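Nitgate Kitchen Words

A word list of household English as people write it on shopping lists, fridge notes and the backs of envelopes. Version 3, May.

What is in it

2450 notes, typed up by Nele Buschmann and Keegan Perron exactly as written, which means "tomatos" stays "tomatos" and "the good cheese" is never explained. Of these, 693 mention food, 634 mention cleaning, and the rest are mostly complaints. Each line of notes.tsv has four fields: note number, text, surface (envelope, card, back of hand) and a guess at the mood of the writer. Treat the last field with caution. Keegan reads everything as cross.

What is not in it

Names, phone numbers and door codes have been taken out and replaced with a dash. So has one recipe for plum cake, at the request of the family concerned, who know we still have it.

Known problems

The spelling of "yoghurt" varies so much that we gave it its own file. Notes 12 and up from the Meireles batch were copied in the wrong order, and Valquíria Xavier is putting them right when she has an evening free. About a tenth of the abbreviations remain unsolved. "Get 2 x blue thing, NOT Volker's" has beaten all of us, Volker Kröger included.

Words for things with no name

The file oddments.tsv gathers what people call objects they can't be bothered to name: doofer, whatsit, clear bit, flat bit, the see-through one. Regional differences are slight. Family differences are enormous, and have led to words at the table.
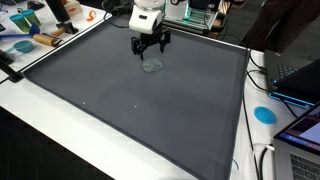

Fig. 1. A "clear bit", also a "flat bit", on a dark grey tray.

Using it

Free for teaching and research. Please credit Nitgate Kitchen Words and say which version. Corrections go to Henrike Lammers, who prefers them one at a time and legible.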